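Sestden Community Help > Equipment and Services > Automation

Is the Plindwood home-task kit suitable for a small teaching workshop?

Posted by Dilani Jayawardena, 8 June 2024

Our department is considering the Plindwood home-task kit for a shared teaching workshop. The quotation covers one arm with a two-finger gripper, a wrist camera, the controller, and a year of remote support. Students would use it for short household exercises such as wiping, hanging, and putting items away inside mock room corners that we would build and decorate ourselves.

The supplier's brochure states that the kit can be used with "any interior finish." Our concern is that the finishes we have in mind are not plain. Some of the panels are heavily patterned, and we would prefer to keep them, as ordinary homes are seldom plain white. I would be grateful to hear from any institution that has used the kit under similar conditions. I would also like to know whether the support plan should be purchased at the outset or added later. The room has a standard power supply and a door that locks.

3 replies

Afroza Wanigasekara

Our training center has operated two of these kits since last August, and I am able to comment on both points.

With regard to finishes, the brochure is correct in the narrow sense that the arm will operate in front of any wall. The automatic setup routine is more particular. It matches views from the wrist camera, and repeated patterns can lead it to match the wrong parts of a wall. In our first enclosure, which was papered in a small repeating check, the routine stopped with a "low confidence" message on most attempts. We changed to manual setup, for which the instructions are in the second half of the handbook, and have used it for all patterned enclosures. It requires the operator to move the arm to a series of known points and confirm each one. A new operator should set aside a full morning for it the first time.

Patterned walls are otherwise acceptable. Please check the lighting before you judge the camera, as the view softens noticeably in a dim corner.

With regard to support, we purchased the plan at the outset and would do so again. Requests are answered in writing, generally by the next working day. The gripper fingers are treated as wearing parts and are not covered. A replacement pair cost us 116 dollars, and I recommend ordering a spare pair with the kit. Adding the plan after delivery carries an inspection charge, which in our case was quoted at 264 dollars per arm.

Two practical matters should also be mentioned. Secure the cable along the arm with the clips supplied and leave enough slack at the wrist. Fix all wall fittings firmly, including hooks and racks, and record their positions on a drawing kept beside the controller. The software does not prevent the arm from being sent into a fitting it has not been told about.

Skindamcombe Workshop Desk

We had the kit on loan. It was fine. Make sure your bench is deep enough, ours was 900 mm and we had to move it out from the wall. Did not try the support plan. The Sultana kit is cheaper but the gripper does not open as wide, so check that against the things you want it to pick up.

Dilani Jayawardena

Thank you both for these replies. The information on manual setup is particularly useful, as it does not appear in the sales material, and I have asked the supplier to confirm in writing that the procedure is included in the training session. I have also asked for the spare fingers to be added to the quotation and for the inspection charge to be stated.

We have decided to keep the decorated panels. The first trial enclosure has red openwork medallions on rough white walls, next to a wall with a leaf and flower pattern, and we intend to use manual setup from the beginning. The bench will be measured before the order is placed. If the purchase is approved, I will post our setup times under this thread so that other departments may compare them with their own.

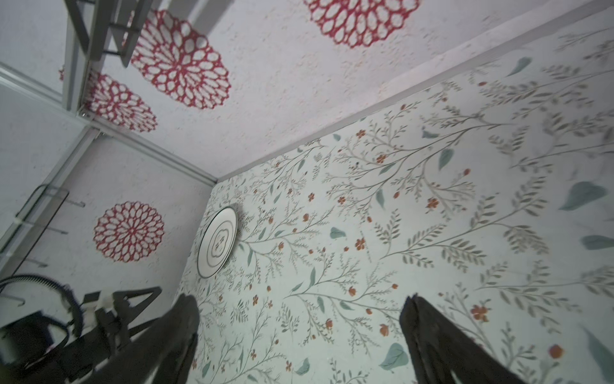
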